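From: Mireille Qaisi
To: small-arms list
Subject: Re: Vukier wrist camera kit, worth the money?

Nijs wrote:

> Has anyone on the list used the Vukier wrist kit for more than a
> weekend? We have two arms with the older Redton bracket and the
> cable breaks at the same place every time. The Vukier page says the
> cable goes inside the bracket, and that the camera needs no new
> calibration after you take it off and put it back. I would like to
> hear this from somebody who does not sell it.
>
> Second question, for close work with cloth. We fold and pick up
> small textile pieces, and I am not sure a camera so near the fingers
> is of any use in the last part of the grasp. The side camera sees
> the table well but the gripper hides the cloth. What do you do?
>
> Third, is the support any good? I wrote to them and got an automatic
> answer with a ticket number, and after this nothing.
>
> Nijs

Hello Nijs, hello all,

I bought the kit with my own budget and I have no connection with Vukier except that I paid their invoice. We have used it since February on one arm, almost every working day. I will answer in your order, and then add some things you did not ask.

The cable. Yes, it goes inside the bracket, and for us this has solved the problem. With the Redton bracket I changed the cable so often that I kept a box of spares under the bench. With Vukier we are still on the first cable. But please look at the place where it comes out at the back, near the elbow side. There is a small plastic clip, and it is too weak. Ours opened by itself in the second week. I replaced it with an ordinary cable tie, not very tight, and I have not thought about it again.

The calibration. Here the page promises a bit too much. The bracket has two pins, and if you push the camera fully down before you close the lever, it comes back to nearly the same position. For pick and place of boxes I would trust it. For cloth I would not. I check with the printed board every time we remove the camera, and it takes me 17 minutes if the light is good. Twice I skipped the check and both times I was sorry, as the fingers closed a little beside the edge of the fabric and we recorded a whole morning of bad grasps.

Your second question is the more interesting one, and I also had this doubt. The lens in the kit is a fixed focus lens. You can turn it with the small ring, but then you choose one distance and everything else pays for it. From the factory it is set for the table at a normal height. Anything that comes really close to the lens is only a soft cloud of color, and if it moves it is also smeared. The background can stay quite sharp at the same time, so the numbers for "image sharpness" in their software will tell you that the picture is good. It is not a useful number for our kind of work. I have turned it off.
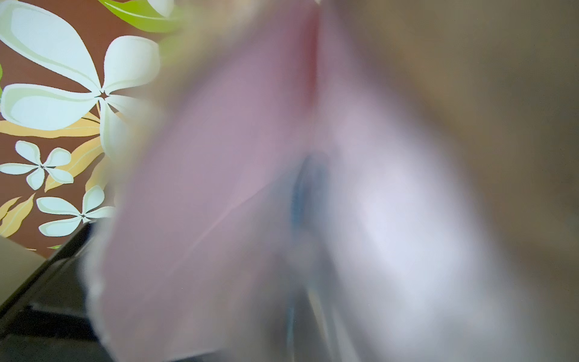 So I do not ask the wrist camera to see the last moment. In our setup it decides where to go, and it is allowed to correct the path until the gripper is 40 millimeters above the cloth. After this we go straight down with the last good position and we let the finger current tell us if something is between the fingers. It is a simple method and perhaps not elegant, but it works better for us than when the policy was trying to read blurred pictures until the end. The side camera we keep only for the log.

If you use printed fabric, one more remark. A strong pattern with big shapes and clear outlines gives the tracker many points to hold, and the result looks very stable on the screen. But when the cloth is moving and the table is not, or the opposite, it may hold on to the wrong one. I would test with your plainest fabric first. If it works there, the printed one will be easy.

We also tried the Lolside close-up lens, the one that screws over the original. It does make near things clearer. It also cuts the corners of the picture, and it adds enough weight in front that our arm started to shake slightly when it stopped. I took it off again. Maybe on a heavier arm it is fine, I can't say.

About support: my experience is mixed. The automatic answer is normal. The first real answer came after around 25 days, and it was a link to the manual I had already read. Then I wrote again and put the serial number and the firmware version in the subject line, and a technician answered the next day, very polite and very exact. He sent me a corrected driver file which is still not on their download page – I can forward it to you if you want. Without it, the camera stops after about two hours when the frame rate is on the highest setting. With it I have had no stops.

The price has changed since I ordered. I paid a little under 1,000 for the kit with bracket, camera and one cable, and shipping was extra. The power adapter was not included, which I found out when the box was already open. Ask them before you order. Also ask which screws you get, as mine were for the newer flange and I had to buy the shorter ones myself.

Would I buy it again? For the bracket and the cable, yes. For the camera alone, no, you can find one as good for less. If they sold the bracket separately I would tell you to take only this and keep your Redton cameras. I have asked them about it and they said "maybe later this year."

I can measure the distance between the bracket holes for you if you want to check it against your old arms. Just tell me which version of the flange you have, it is printed on the underside.

Best regards,
Mireille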